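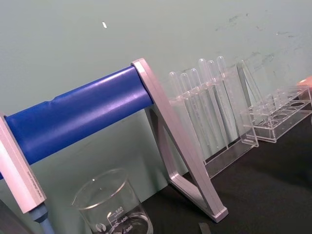

Pipette stand: blue bar and A-shaped end support.

Jullwood 3000 Floor Jack, Reviewed After a Season of Tire Changes

The Jullwood 3000 is a low-profile hydraulic floor jack rated at 3000 pounds. It is sold as a general home-garage unit. Mine has been used since July on two cars: a hatchback that weighed 2968 pounds on the truck scale at Girport with a full tank and no driver, and an older wagon that is heavier but has never had more than one axle on the jack.

Lift speed is the main selling point. The pump has two pistons, and with no load the saddle reaches the front jacking point of the hatchback in two strokes. From contact, it takes eight full strokes to clear the front wheel. My previous jack, a single-piston Burnia, needed more than twice that for the same job. Handle effort goes up clearly once the suspension is fully extended, but it stays manageable with one hand.

The release valve is less good. It is turned by twisting the handle, and the useful range is narrow. A small turn does nothing, a little more lets the car down at a sensible rate, and slightly past that it comes down quickly. 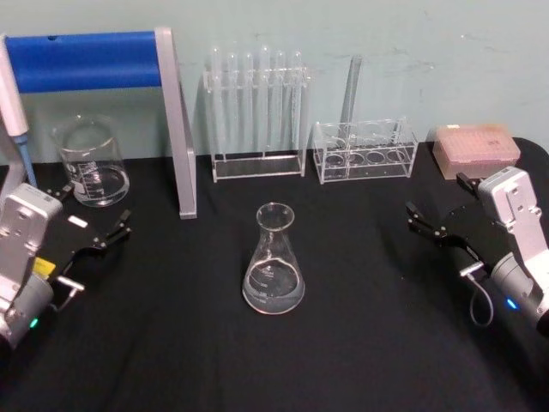
I bled the system twice in case trapped air was part of the problem. The valve felt the same afterward. With practice you learn the angle, and I have put a paint mark on the handle collar to help. A finer thread on the valve would fix it properly.

Leak-down was checked by holding the hatchback's front axle at working height overnight, with stands set just below the pinch welds. In the morning the saddle had dropped by less than the thickness of a quarter. Jack stands are still required before anyone goes under the car. The manual says so on its first page and the rating plate repeats it.

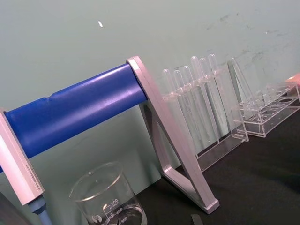
Blue bar and grey metal A-frame, on a black tabletop.

The frame is welded steel and the seams on my unit are even. The front wheels are steel and loud on rough concrete. The rear casters roll well but collect grit, and one needed cleaning before it would swivel again. The saddle pad is a plain rubber disk with no slot, so cars with exposed pinch welds need a slotted adapter. Dudás makes one that fits the saddle without changes.

The two-piece handle locks with a spring button. There is slight play at the joint — not enough to affect pumping, but it makes the valve harder to judge. Oil is topped up through a rubber plug under the cover plate. Four screws hold the plate, and one of mine was cross-threaded from the factory.

I would buy it again for a light car on a smooth floor. For anything near the rated load I would choose a larger jack.

COMMENTS
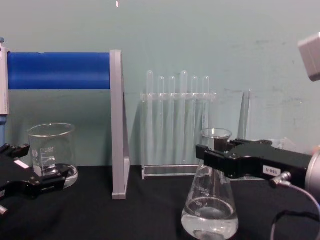 Csenge Boros: Same valve behavior on mine. I took the handle joint apart and put a thin brass shim in the socket. The play went away and lowering is much easier to control now. How is the saddle pad holding up? Mine split after 400 miles in the back of the truck with the jack sliding around on it.

Reply from the author: No splits so far, but the jack stays in the garage. I will try the shim.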